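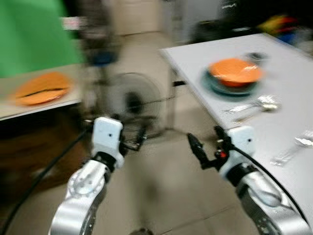
I will defend the small table to anyone who'll listen. We had a big one in the flat on Orstead Road, and all it ever did was collect post, chargers and a bowl of 78 elastic bands. Now there's room for a plate, a bowl, some cutlery, and that's your lot. You eat, you clear it, you get on with your evening!

My other strong opinion is brown paper. Forget tablecloths (washing, ironing, that one gravy stain from October). Tear off a sheet, let it hang over the side, bin it when it's had enough. 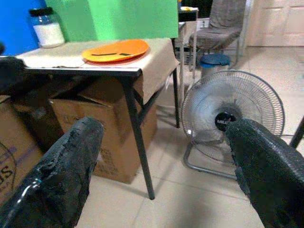
*Paper on, orange plate out, boxes still underneath.*

And yes, I like a fan near the table. Five minutes of moving air does more for a hot supper than any candle I've ever bought.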